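Robot arm on the sorting table, what happens to the rest of us

sandpiper_lou
Bravoden put an arm on our sorting station in the toy block room. 3 of us used to do that job, now its 2 and a tech. Anybody else been through this?

kettle77 - 2018-09-18
Same at Tulari. They said no cuts and there werent any, but the hours moved. Almost 40 percent of my shift is watching a screen now. Boring. My wrists are better tho.

mudflap
"No cuts" means they wait for people to quit. Seen it.

kettle77
Not what I saw. 60 people before, 60 after. Pay grade is the part to fight over.

mudflap
Give it till October.

grommet_b
Tech side here, Netine. Whoever did the hand sorting should be training the thing. They know which shapes roll and which ones tip. Our place skipped that - two months of dumb mistakes. Ask for it in writing, with the pay.

sandpiper_lou
Didnt know you could ask. Our lead just said stay behind the line and hit stop if it looks wrong. So who gets blamed if I dont hit it?

mudflap
You do lol

grommet_b
Depends on the site. Get the stop rule on paper too.

sandpiper_lou
OK will ask tomorrow. This is the board at our station, stars and a heart and cylinders and so on:

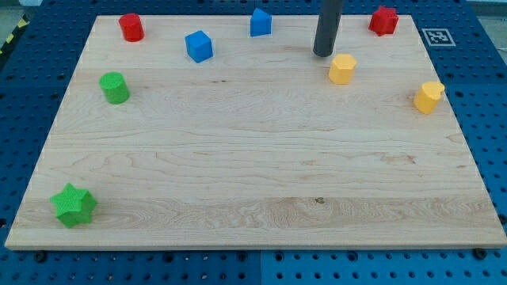
Anyway if they say no on the pay I'm putting in for packing. Will post what they tell me.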